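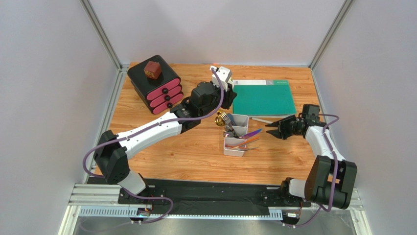 M. Tkachuk

Chapter 6
Collecting Demonstrations

6.1 What a demonstration contains

The preceding chapters treated the training set as given. A policy was fitted to pairs of observations and actions, and the pairs were assumed to exist in sufficient number and to come from a known process. The present chapter takes up the process itself. Its subject is the small tabletop cell with two arms, of the type shown at the opening of the chapter, and the procedures by which a human operator produces examples on it.

A demonstration, also called an episode, is a time-ordered record of one attempt at one task. At each time step the record holds at least the following:

the joint positions of both arms, as measured
the joint positions of both arms, as commanded
the opening of each gripper
one image from each camera
a time stamp taken from a single clock

Measured and commanded positions are stored separately. The difference between them carries information about contact: when a gripper closes on a rigid object, the commanded opening continues to shrink while the measured opening stops. A policy trained on measured positions alone will tend to hold objects too lightly, a fault that is easily mistaken for a lack of data. Section 6.5 returns to the choice of action representation.

In addition to the time series, each episode has a header. The header gives the task, the operator, the cell, the list of objects on the table, and the outcome. Fields in the header are written before the episode begins, except for the outcome, which is written immediately after it ends.

6.2 The cell

The term cell denotes the table, the arms, the enclosure, the cameras, and everything else that stays in place between episodes. Objects that are moved, or that could be moved, are not part of the cell and are listed in the header.

Mounting. Both arms should share one rigid support. If each arm is clamped to the tabletop independently, the distance between the two bases will drift as the clamps are loosened and tightened, and episodes recorded in different months will disagree about where one arm is in relation to the other. In the cell pictured, both bases sit on a long black plate carried by an aluminum rail at the front of the table. Any error in the position of the plate is then common to both arms.

Enclosure. Plain walls on the three sides away from the rail remove most of the background from the images. Without them, people passing behind the table, open doors, and changes in furniture all enter the record. A learning system has no prior reason to disregard such things and will use them if they happen to correlate with the action. A pale, uniform wall color is preferred. Glossy finishes produce moving highlights as the arms move and should be avoided.

Cable routing. A cable that runs along a moving arm must have slack at every joint, and the slack must lie where it does not hide the gripper from the cameras. It should also have a color that is not shared by the objects being handled. When this cannot be arranged, the overlap should be noted. The purple cables in the opening figure, for instance, have a near relation on the table in the purple handle of a tool in the organizer, and a segmentation step based on color alone would have to be checked for confusion between the two.

Reach. The two arms must have a shared region that each gripper can enter without the forearms colliding. Tasks that require a transfer from one gripper to the other are confined to this region. Tasks for a single arm may use the remainder of the table, but the operator should be told which arm is to be used for which part of it. If the choice is left open, different operators will choose differently, and the policy will average between them near the boundary.

6.3 Choosing and placing objects

The set of objects on the table determines which skills can be learned from the data. For a first collection it is common to combine storage furniture of small size, a few rigid objects that can be grasped directly, and one or two thin objects that are hard to lift from a flat surface.

Drawers with round knobs are useful for the first group. A knob can be approached from several directions, and the drawer constrains the motion of the hand after the grasp, so that errors in the pulling direction appear as a growing difference between measured and commanded positions. A three-drawer cabinet gives three versions of one task at different heights, and an instruction can refer to them by position.

Divided organizers are useful for the second. Forks, pencils, and similar long objects placed side by side in a compartment must be separated before they can be lifted, and the walls of the compartment limit the angles from which the gripper can enter. Success rates for removal are lower than for placement, and the two should be treated as separate tasks in the header even when they are performed in one session.

A pen lying flat, or a folder, belongs to the third group. The fingers must come down to the surface with little clearance, and small errors in height lead either to a missed grasp or to contact with the table. Folders introduce a second difficulty, in that they bend. It is advisable to leave bending objects out of the task list until the rigid ones are well covered, though they may stay on the table as distractors.

Placement is varied according to a written schedule. Operators asked to place objects at random do not do so. They favor the center of the table, avoid the edges, and repeat orientations that they have found convenient. In a pilot collection at the Tustitz laboratory, 129 starting arrangements were drawn by a program and printed as overhead sketches, and operators set the table from the sketches. The cabinet was moved in only 6 of them. The resulting policy opened drawers reliably with the cabinet in its usual place and failed when it was shifted by the width of a knob. Furniture must be moved as well as the things kept in it.

6.4 Conducting a session

A session is a sequence of episodes recorded by one operator without a change of cell. The following order is used throughout this book.

Home both arms and compare the reported joint positions with the stored reference.
Record a short clip with the arms at rest. The clip is used later to detect camera movement.
Set the table from the next sketch and write the header.
Start recording. Hold still until the indicator changes.
Perform the task at a steady pace.
Return both arms to the rest pose, stop recording, and enter the outcome.

The pause at the start and the return at the end are part of the episode. They supply the policy with examples of the states that occur before and after useful motion. They should nevertheless be short, as long idle stretches teach the arms to remain idle. A common remedy is to trim the start of each episode to a fixed number of steps.

Failed attempts are kept. An episode in which the operator drops the object and picks it up again is marked as a success with recovery. An episode in which the object is not recovered is marked as a failure and is excluded from imitation, but is retained for training outcome classifiers (Chapter 9). Deleting failures at the bench makes the success rate of the collection impossible to estimate.

6.5 How much to collect

No general rule gives the number of episodes a task requires. It depends on the variation in starting arrangements, the length of the task, and the precision of its hardest step. The Dranier collection, to which the exercises refer, contains roughly 800 episodes over all tasks. Of these, 263 concern the drawers. Held-out error on the drawer tasks stopped falling well before the last of them was recorded, while error on thin objects was still falling at the end of the collection. The effort would have been better divided had interim models been trained during the work.

For this reason collection should proceed in rounds. After each round a model is fitted, run on the cell, and scored by arrangement. The sketches for the next round are then drawn more heavily from the arrangements with low scores. The scoring must be done on the same cell that produced the data, with the plate, walls, and cameras undisturbed. If any of them has been moved, the rest clip described in Section 6.4 is recorded again, and the two clips are compared before any score is accepted.

The action representation must be fixed before the first round. Absolute joint positions are simple to record and replay, but they tie the data to one mounting of the arms. Differences between successive positions are less sensitive to mounting and more sensitive to timing errors. Both can be computed from a complete record, provided that commanded positions were stored at the full control rate. The Emex file format used in the exercises stores them at that rate by default, and the reader should confirm that the setting is on before beginning Exercise 6.1.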